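The Clelis Case Folder, for people dealing with their own legal paperwork

I'm Safta Căpraru, and I spent years as a clerk in a small solicitors' office, mostly on driving cases. I designed this folder after watching so many people arrive for a first meeting with a carrier bag full of letters (some of them still sealed!). It has 6 labelled pockets, a court date sheet at the front and a notebook at the back for calls. The cover is made by Haltex and wipes clean.

I've sold 1,138 of them so far, mainly to people who've had a summons through the door and want everything in one place before they see a solicitor.

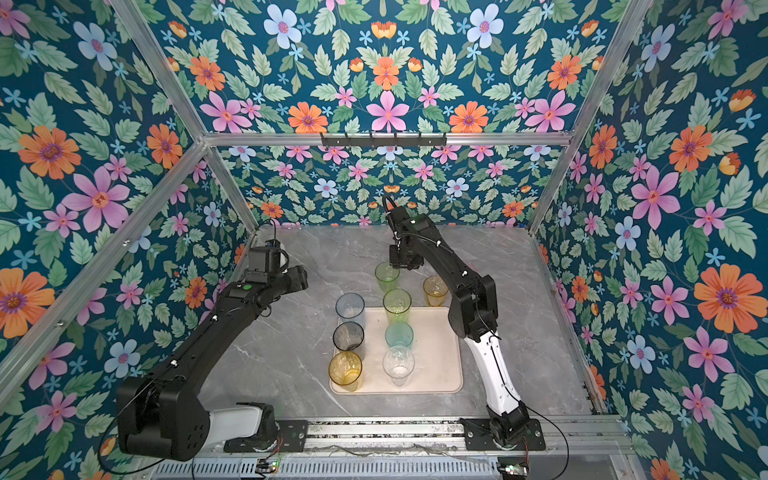
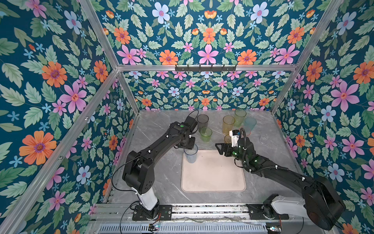
The folder comes in plain navy or plain grey, and I get asked for something brighter nearly every week. Faisal Rizvi, who does my printing, is keen on a patterned one. I could happily live with big orange and pink flowers on deep blue like that wallpaper, though I'd want a plain version for the day of the hearing – you may well be carrying it into court, after all. Tell me if you'd buy one and I'll nag him.

The pockets take A4 without folding, and the date sheet lifts out so you can stick it on the fridge. Refill sheets are sold separately, order code 338. I can't give legal advice with it, sorry, so please do ring a solicitor about the case itself.

Page updated 2/5/21. Navy is in stock, grey is back in February.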